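기술 소식
타공 패널 흡음 설계, 개공률과 배후 공기층을 다시 정리함
2018년 5월 24일

지난 호에 실은 다공질 흡음재 정리에 이어 이번 호에서는 타공 패널을 다룬다. 회의실과 소규모 강의실의 저음 처리를 문의하는 경우가 늘었는데, 도면을 받아 보면 패널의 제품명과 색상만 적혀 있고 배후 공기층 깊이가 빠진 것이 많다. 타공 패널은 판 단독으로 성능이 정해지지 않는다. 같은 판이라도 벽에 밀착하면 저음역 흡음은 거의 기대할 수 없고, 띄우는 거리에 따라 공진주파수가 이동한다.

타공 패널의 기본 동작은 헬름홀츠 공명기의 병렬 배열로 본다. 구멍 안의 공기가 질량, 판 뒤의 공기층이 스프링 역할을 하며, 공진주파수는 개공률의 제곱근에 비례하고 유효 목 길이와 공기층 깊이의 곱의 제곱근에 반비례한다. 유효 목 길이는 판 두께에 구멍 양단의 관단 보정을 더한 값이다. 구멍 지름이 판 두께에 비해 크면 보정항의 비중이 커지므로 생략하지 않는다.

개공률은 정방 배열의 경우 구멍 하나의 면적을 피치의 제곱으로 나누어 구한다. 엇갈림 배열에서는 단위 격자를 다시 잡아야 한다. 카탈로그의 개공률은 타공 영역만을 기준으로 한 수치인 경우가 있어, 테두리의 무타공 폭을 포함한 전체 면적 기준으로 환산한 뒤 계산에 넣는 편이 안전하다.
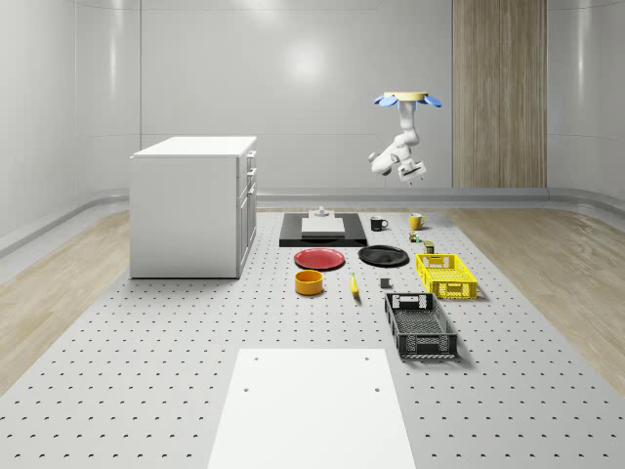 연회색 곡면 벽과 타공 플랫폼이 있는 실험실 공간, 렌더링

공기층 깊이의 영향은 Ibarra 회의실 개수 공사의 설계 단계 계산으로 설명하는 것이 쉽다. 대상 실은 장방형 평면에 석고보드 벽체이며, 개수 전 측정에서 저음역 잔향이 중음역보다 뚜렷하게 길었다. 개공률 2%의 Ninulico 패널을 후면 벽에 적용하고 공기층을 70mm로 두었을 때 계산상 공진주파수는 188Hz였다. 공기층을 30mm로 줄인 대안은 벽체 돌출이 작아 건축 측에서 선호했으나, 공진이 위로 옮겨가 목표 대역을 벗어났다. 최종안은 70mm로 확정하였다.

이 계산은 수직 입사를 가정한다. 실제 실내에서는 음이 여러 각도로 입사하며, 공기층이 옆으로 트여 있으면 판 뒤에서 측방 전파가 생겨 국부 반응 가정이 흐트러진다. 하지틀로 공기층을 격자상으로 구획하면 계산과 측정의 차이가 줄어든다. Ibarra에서는 세로 하지만으로 시공하는 원안에 가로 부재를 추가하였다.

흡음의 폭은 저항 성분이 결정한다. 구멍만 있는 판은 공진이 날카로워 대역이 좁고, 판 배면에 부직포를 붙이거나 공기층에 글라스울을 넣으면 피크가 낮아지는 대신 대역이 넓어진다. 저항재의 위치도 결과에 영향을 준다. 입자속도가 큰 구멍 가까이에 두는 것이 효과적이며, 벽체 쪽에 붙이면 같은 양을 써도 효과가 떨어진다. 부직포를 접착할 때 접착제가 구멍을 덮으면 실효 개공률이 내려가므로 점 도포를 기본으로 한다.
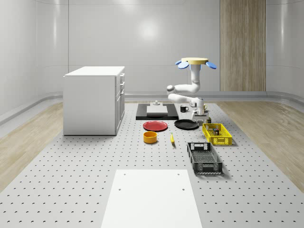
매끈한 흰 곡면 벽과 후면의 나뭇결 패널, 렌더링

곡면 벽은 별도로 검토한다. 오목한 면은 반사음을 한곳에 모으며, 초점이 청취 위치나 마이크 위치에 걸리면 잔향시간 수치가 양호해도 명료도가 나빠진다. 곡률 중심이 착석 높이 부근에 오는지를 단면도와 평면도에서 모두 확인한다. 모서리를 둥글게 처리한 실에서도 반경이 파장보다 충분히 작으면 저음에는 거의 영향이 없고, 문제는 주로 중고음역에서 나타난다. 이 대역에는 저음용으로 개공률을 낮춘 타공판이 반사판에 가깝게 작용하므로, 다공질 마감이나 확산체를 따로 계획한다.

도장에 관한 문의도 있었다. 현장 도장은 구멍 내벽에 도막을 만들어 지름을 줄인다. 구멍이 클 때는 무시할 수 있으나 미세 타공에서는 저항과 질량이 모두 변한다. 당 소식지는 공장 도장품의 사용을 권하며, 부득이 현장에서 칠할 때는 부직포를 붙이기 전에 도장하고 시편으로 막힘을 확인하는 순서를 권한다. 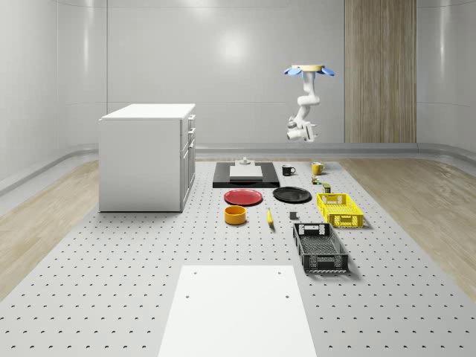

측정 방법은 두 가지로 나뉜다. 임피던스관 측정은 작은 시편으로 수직 입사 흡음률을 구하는 방법이며, 개공률과 저항재를 비교하는 초기 단계에 적합하다. 다만 관의 단면에 구멍이 몇 개 들어가는지에 따라 시편의 개공률이 제품과 달라진다. 피치가 큰 판에서는 이 차이가 커서 결과를 그대로 쓸 수 없다. 잔향실 측정은 실제에 가까운 설치 조건을 재현할 수 있으나 시편 가장자리의 회절 때문에 흡음률이 1을 넘기도 한다. 이를 오류로 보고 삭제하는 보고서가 있는데, 원값을 남기고 설계 입력 단계에서 상한을 두는 것이 맞다.

성적서를 받을 때는 설치 조건 표기를 먼저 본다. 공기층 깊이, 측면 밀폐 여부, 저항재의 종류와 위치가 적혀 있지 않은 성적서는 비교 자료로 쓰지 않는다. 단일 수치 평가값만 제시된 자료도 저음 대책 검토에는 쓸 수 없다. Hurasberg 강의동에서는 평가값이 같은 두 제품을 동등품으로 처리하였다가 대역별 자료를 받은 뒤 한 제품을 제외하였다. 평가값은 같았으나 저음역의 곡선 형태가 서로 달랐다.
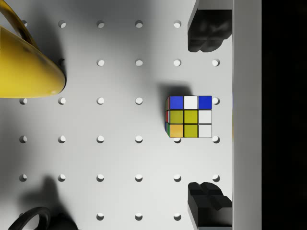

시공 단계의 점검은 공기층 유지에 집중한다. 배관이나 전선관이 패널 뒤를 지나면 해당 구간의 유효 깊이가 얕아진다. 점검구 주변의 틈은 개공률을 국부적으로 높이는 것과 같고, 느슨한 패널은 특정 주파수에서 떨림음을 낸다. 고정 나사의 간격은 도면에 명기하고, 준공 전 저음 스위프 신호를 재생하면서 벽면을 따라 이동하며 이음을 확인한다. 재생 음량은 실의 실제 사용 조건보다 높게 잡는다.

Jirngate 기술자료실의 계산 시트는 유효 목 길이의 관단 보정을 구멍 간 상호작용까지 포함하는 식으로 교체하였다. 개공률이 낮은 판에서는 이전 시트와 차이가 작고, 개공률이 높을수록 차이가 커진다. 이전 시트로 작성한 계산서는 판번호를 확인한 뒤 다시 계산하기 바란다. 입력란의 길이 단위는 모두 mm로 통일되어 있다.

다음 호는 8월에 발행하며 미세 타공판의 점성 손실과 막 진동의 연성을 다룬다. 현장 측정 자료를 제공하려는 독자는 실 치수, 마감 목록, 측정점 배치도를 함께 보내 주기 바란다.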